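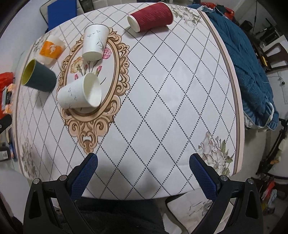

Mantel estampado con rombos y medallón floral; vasos de papel.

Cuaderno de taller, sección de estampación textil. Diciembre, 9:40.
Responsable de la entrada: Gladys Agudelo.

Se reanuda el ensayo de solidez del color sobre algodón blanco con la pasta Ziltau. La partida anterior quedó descartada por una viscosidad irregular, según consta en la hoja de Nneka Etim. Se prepararon 200 g de pasta rosa y una cantidad igual de pardo, ambas con espesante Inetti. Se cortaron tres probetas por color.

Fijación a 165 °C en la prensa pequeña. El termostato presenta una deriva de unos 3 °C en la primera media hora, por lo que la probeta inicial se considera de control y no se incluye en la comparación.

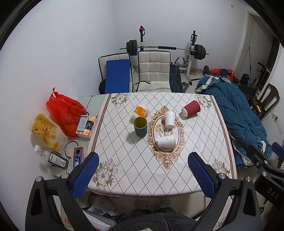
Tras el primer lavado, el pardo conserva bien el contorno en las líneas finas. El rosa pierde intensidad en las zonas de fondo amplio - no así en los filetes - y mancha ligeramente el tejido testigo. Marit Westerberg propone reducir el suavizante y repetir con la pantalla 881, de malla más cerrada. Se acepta la propuesta para el rosa; el pardo continúa sin cambios.

Pendiente:
Solicitar a Wallin la ficha técnica del ligante.
Comprobar la tensión de la pantalla antes de emulsionar.
Hjørdis Lundgren revisará el frote en húmedo de las probetas restantes.

Las muestras quedan archivadas en la carpeta Claltden, segundo estante. Se ruega no retirarlas antes de la lectura final.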